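TOUR 214: Coastal Destinations
Unit 6 handout: Seasonality and the day-trip town
Instructor: Lindalva Mendonça
Reading response due Thu 7 May

6.1 Terms

Seasonality is the uneven spread of visits over the year. It is measured in arrivals, in bed nights, or in spending, and the three measures often disagree. A town can have its highest arrivals in one month and its highest spending in another, when fewer people come but stay longer.

Natural seasonality comes from weather, daylight, tides and animal movements. Institutional seasonality comes from school terms, public holidays and pay cycles. Most coastal towns have both. Where the two peaks fall in the same weeks, the high season is short and steep. Where they fall apart, there are two smaller peaks with a shoulder between them.

A day visitor arrives and leaves without paying for a bed. An overnight visitor pays for at least one. A transit visitor stops on the way to somewhere else and is usually counted as a day visitor, although the spending pattern is different (fuel, food, restrooms, little else).

6.2 The case: Cekcombe

Cekcombe is the port used for this unit and the next. It has a small harbor, a cliff path to the north and one main beach. The nearest rail station is Gristbridge, and a bus covers the remaining distance in 20 minutes outside the peak. In peak weeks the same trip can take up to 60 minutes because the bus shares a single-lane approach with private cars.

The harbor is licensed for 260 boat-tour passengers a day. The limit applies to all operators together. The largest operator, Lopes, runs the morning seabird trip and the evening coast trip. Plorkar runs the parking lots and the shuttle from the upper lot to the seafront.

The bird colony is occupied from spring to midsummer. School vacations start after the colony has begun to empty. The visitors who come for the birds and the visitors who come for the beach are therefore two groups, with a quiet period between them. September has a third, smaller group, mostly walkers, who stay overnight more often than either of the others.

6.3 Carrying capacity

Physical capacity is the number of people a place can hold. For the boats it is fixed by license. For the beach it depends on the tide, and at spring high water the usable sand is a narrow strip below the sea wall.

Social capacity is the number of people present before visitors start to change their plans. It is lower than physical capacity in nearly every published survey. It also varies by group: walkers report crowding sooner than beach families do.

Access capacity is the number of people who can get in and out. In Cekcombe this is the binding limit. Adding boats or beds does nothing for the approach road, and a larger upper lot moves the line of cars from the seafront to the hill.

When you write about capacity, state which of the three you mean. Answers that say only "the town is full" will be returned.

6.4 Ways to spread demand

Price. Parking and boat fares are raised in peak weeks and lowered in the shoulder. Effective for day visitors with flexible dates, weak for families tied to school terms.

Events. A festival in the quiet period adds arrivals but may add them all on one weekend. Check the daily figures before calling an event successful.

Timed entry. Works for boats and parking lots. Does not work for an open beach.

Linked stops. Visitors are directed to Gristbridge for part of the day. This requires a return bus late enough to be useful, and the current timetable does not have one.

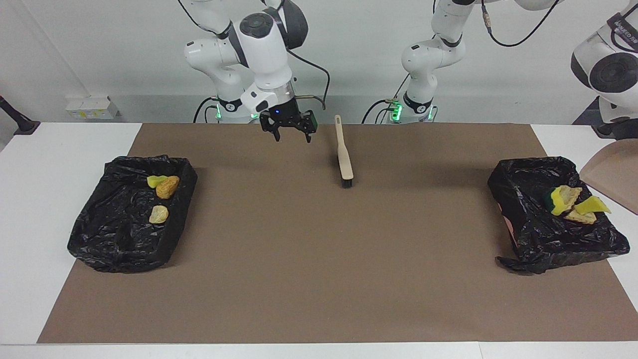 6.5 Reading response

Answer both parts. Use the terms in 6.1 and 6.3.

1. Cekcombe proposes 2 additional evening boat trips in the shoulder period, within the existing license. Identify which type of capacity is affected and which visitor group is most likely to book. State any assumption you make about the last bus.

2. Choose one method from 6.4 and explain how you would measure its effect over a single season. Name the measure (arrivals, bed nights or spending) and give one reason it could mislead.

Length: one page, single-spaced. Sketch maps are accepted if they carry a scale and a north arrow. Submit on paper at the start of class.

6.6 Next unit

Unit 7 covers boat-tour licensing and the wildlife approach distances. Bring the Cekcombe harbor chart from Unit 5.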